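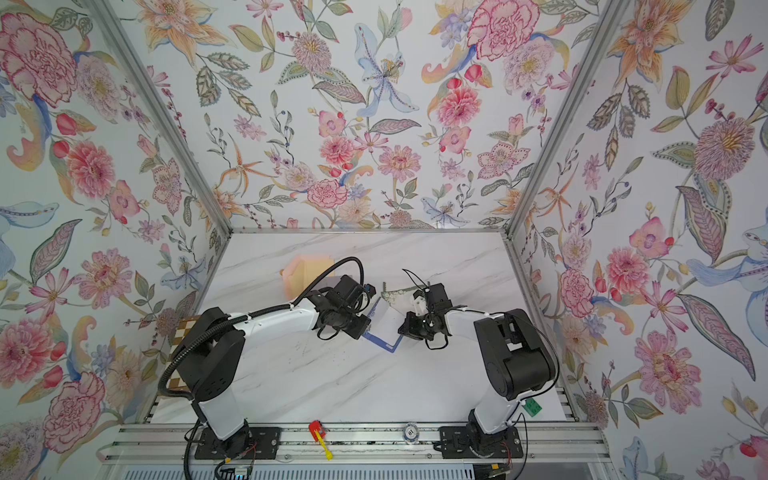
Safety data sheets from Pridora: anyone had section 11 filled in?

solvent_sid
Ordered 27 drums of the Pridora degreaser in February. The toxicology section says "no data available" fourteen times over. Reassuring stuff.

moorhen
Normal. No data means no test was needed at that tonnage.

solvent_sid
Or no test was wanted.

Carla Hourani
Moorhen's half right. Ask for the full study summary, quoting batch 2111. They sent me one in the end, all 2 pages of it.

moorhen
Two pages is plenty for a skin patch test.

greltix_refugee
Not for something my lads breathe all shift. We went back to the Wan stuff. Smells like a wet dog but the paperwork's complete.

moorhen
Complete paperwork isn't safer air. Get your extraction checked.

solvent_sid
Emailed them. Auto-reply, ticket 1414.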